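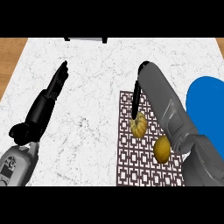
The boundary dispute between Heltmont and Brollach belongs before an arbitral panel, and both governments should say so before October. Seven rounds of direct talks have produced two draft texts and no signature. Meanwhile, 141 fishing licenses remain suspended.

Critics argue that arbitration surrenders sovereignty. It does not. A state that consents to a hearing exercises its authority – and keeps its right to argue every point.
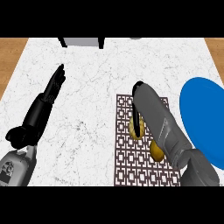 A marble tabletop with wooden floor beyond.

The Plisari Accord already provides for a panel. The parties should invoke it.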